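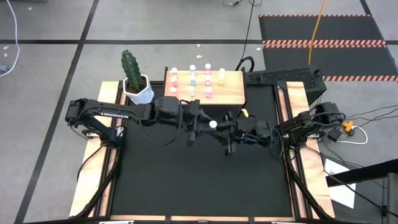
Speaker notes – moving a small library catalogue
Pak-hei Wei, Jul 21, 2018

Slide 1. Say who I am and where Itine is. Mention that questions are fine as we go. Handout is on the chairs.

Slide 2. Where we started. The town library at Bilommont had its records on cards until the old system, Ludenus, came in. Cards for local history were never typed up. Two staff used Ludenus daily and each had their own way of entering authors. Read out the three spellings of the same surname. Pause here, people usually recognise it.

Slide 3. Why move at all. The supplier stopped answering the phone. Searches for part of a title gave nothing back. Readers went to the desk for everything, including opening hours.

Slide 4. What we looked at. We saw four systems and asked each supplier to load the same box of records. Choi was the only one that kept our shelf marks as they were. Don't get drawn into prices – the contract is still under review and I can talk to people at the break.

Slide 5. Cleaning the data. This is the main part, take it slowly. We cleaned before the move. Start with authors, then dates, then subjects. Leave notes fields alone until last. Show the before and after for the parish maps. The maps had been entered as books with no author, so they all sorted under A for Anonymous.

Mention the duplicates. We merged by hand where the edition was unclear. Six weeks' work, and I had planned for two.

Slide 6. The switch. Closed the desk for an afternoon, issued loans on paper, typed them in the next morning. Returns went in a crate. Remind them to print the list of current loans first.

Slide 7. What I would change. Agree the rules for names in writing at the start. Ask desk staff to test the search screen earlier. Keep the old system readable for a year.

Slide 8. Still to do. Local history cards – first drawer starts in August. Large print needs its own label in the search results. The children's section wants pictures of covers and I don't have an answer on that yet.

If short of time, skip slide 4 and go straight to the cleaning. If the projector fails, the parish map example is on page 2 of the handout.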